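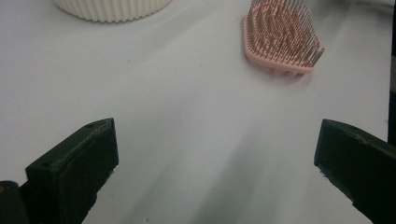 Flandetti in pink, with a white ribbed pot. Pot not included.

Flandetti Vented Detangling Brush
by Ravn
$20
Color: Pink
In stock. Limit 2 per order.

The Flandetti is a hairbrush. It comes in pink, and we've had requests for black, navy and something called oatmeal. Ravn has been told about all of them and continues to make it in pink.

It has a wide oval head, a lot of thin pins and a long handle you can get your whole hand around. People with thick or curly hair tend to buy it once and then buy a second for whoever keeps taking the first. If your hair is short and behaves itself, you'll probably be fine with whatever came free with your last hotel stay.

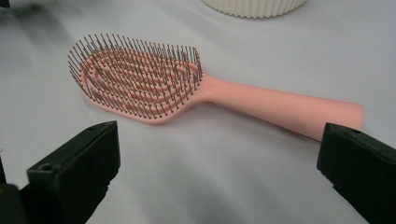 The head is open between the ribs. The handle is all handle.

Details
Body: matte plastic, salmon pink
Head: oval, vented, with curved ribs running inside an outer rim
Pins: gray-brown, flexible
Use on: damp or dry hair, wigs, extensions, patient children
Don't use on: the dog, if you plan to use it on yourself later
Warranty: 2 years against snapped handles and lost pins

How to use it
Start at the ends and work up. Everyone knows this and everyone starts at the top anyway, gets stuck behind the ear and blames the brush. Hold the hair above the knot with your other hand so your scalp doesn't take the pull. For a bad tangle, a little conditioner helps, and so does sitting down.

The vents let air through when you're drying. Keep the dryer on medium and keep it moving. Plastic has a low opinion of high heat.

Cleaning
Pull out the loose hair with a comb or your fingers, then wash the brush in warm water with a drop of shampoo. Shake it over the tub and leave it pins down on a towel overnight. No dishwashers. Svend Vídalín in our returns department keeps a drawer of brushes that went through one, and he'll describe them to you by phone if you need convincing.
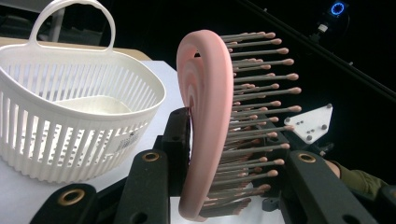
Shop notes by Sólveig Hallgrímsson

I put off reviewing the Flandetti for a while on the grounds that I already owned a hairbrush. Mine was a Ferora, a perfectly decent thing with a padded back that had collected enough lint to qualify as knitwear. The pink one has lived in my bathroom for 3 weeks now and I have stopped making excuses for the other.

The good parts: it goes through wet hair without much of an argument, and the handle is long enough that I can reach the back of my head without a yoga instructor. It's also easy to spot among white plastic baskets and pots, and in my house that's most of what there is.

The less good parts: it's big. It won't fit a small makeup bag, and in a drawer it catches on hair ties and comes up wearing them. Stand it in something tall or give it a basket. If you like a heavy brush, this will feel like a toy for the first few mornings.

Hanne Lund, who does our buying, would like me to mention that the Goltitz travel brush folds. It does. It also folds while you're using it.

Shipping and returns
Orders placed before noon leave the same day. Unused brushes can come back in their packaging. Used brushes are yours, and we wish you both well.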